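Compte rendu de la réunion du jardin partagé Trenwood
2022-09-20, salle du rez-de-chaussée

Présents : Vitória Prata, Hartmut Baumgart, Zamfira Husar, Lourenço Cunha, et moi, Janelle Manalastas, qui tiens le stylo ce soir (soyez indulgents, j'écris moins vite que Hartmut ne parle). Excusés : les voisins de la parcelle 4, en vacances.

On a commencé avec un bon quart d'heure de retard parce qu'on goûtait les tomates de Zamfira. Les noires étaient à tomber, je le note pour l'histoire.

1. L'eau

Gros morceau de la soirée. Lourenço a relevé le compteur et on en est à 403 euros pour la saison, ce qui fait mal quand on se rappelle l'été dernier, tout gris et tout mouillé. Vitória pense qu'il y a une fuite au raccord du fond, celui qu'on a rafistolé en mars avec du ruban. Moi je penche plutôt pour les arrosages en plein midi, et je ne vise personne ! (Enfin si, un peu, mais la personne a promis.) Hartmut voudrait acheter une deuxième cuve chez Adus, qui nous avait déjà vendu la première. On lui a demandé un devis écrit avant de voter quoi que ce soit.
Décidé : Lourenço change le raccord, Hartmut demande le devis. On arrose avant neuf heures ou après dix-neuf heures.

2. La parcelle 13

Elle est libre depuis le départ de la famille Nseir et elle est déjà mangée par le liseron. Deux personnes sur la liste d'attente. Zamfira proposait de la couper en deux, Hartmut était contre, on a discuté longtemps et pas toujours dans le calme. Je résume : Hartmut craint que tout le monde finisse avec un mouchoir de poche, Zamfira trouve qu'une grande parcelle pour un débutant, c'est le décourager d'avance. Vote à main levée : 4 pour le partage, une voix contre. Hartmut demande que son désaccord figure ici, voilà qui est fait.
Décidé : on partage dans le sens de la longueur, avec une allée en copeaux au milieu. Vitória appelle les deux familles.

3. Le compost

Ça chauffe mal et ça sent, surtout le bac de gauche. Trop de tontes, pas assez de matière sèche. Je rappelle à tous que les cartons se déchirent et que le ruban adhésif s'enlève AVANT. On a retrouvé aussi des peaux d'agrumes en quantité industrielle – soit quelqu'un fait de la marmelade, soit on nous livre un restaurant. Lourenço peut récupérer des feuilles mortes chez sa sœur, on dit oui tout de suite et merci à elle.
Décidé : on retourne les bacs ensemble avant les premiers froids. Venir avec des bottes.

4. La fête des récoltes

Le point que j'attendais ! On garde la formule de l'an dernier, soupe pour tout le monde et chacun apporte un dessert. Vitória fait la courge, Zamfira fait la version aux haricots de sa grand-mère (il en faudra le double, on s'était battus pour le fond de la marmite). La chorale Flovell est partante pour chanter une petite demi-heure si on lui trouve un endroit abrité. Hartmut prête sa bâche.
On attend 15 familles d'après les inscriptions, donc il manque des bols. Pour les ustensiles de cuisine et les tasses, Zamfira a suggéré de tout suspendre sur des supports à branches posés sur les tables, histoire de ne plus chercher la louche pendant toute la soirée. J'ai trouvé l'idée très bonne.
Décidé : chacun regarde dans ses placards et me dit ce qu'il peut prêter. Mettez votre nom dessous, au feutre.

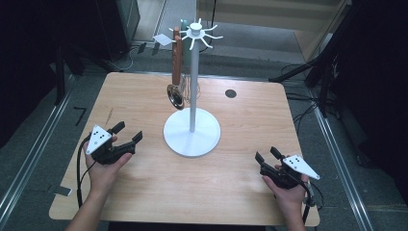

5. Questions diverses

Le cadenas de la cabane coince encore. Lourenço a mis de la graisse, en attendant il faut soulever un peu la porte en tournant la clé.

Quelqu'un a emprunté la grelinette et ne l'a pas rapportée. On ne cherche pas de coupable, on cherche la grelinette.

Zamfira voudrait organiser un échange de graines cet hiver. Accord général, on verra les détails la prochaine fois. Gardez vos enveloppes usagées, et notez la variété dessus, parce que « haricot de Janelle » ne nous a pas beaucoup aidés au printemps (pardon).

Vitória demande si on peut planter un figuier près du mur. Hartmut dit que les racines vont soulever les dalles, Vitória dit que non. Reporté.

Séance levée quand il n'y a plus eu de tomates. Prochaine réunion chez Hartmut, qui fournit les chaises. Corrections et oublis à me signaler avant que j'affiche la feuille sur la cabane.

Janelle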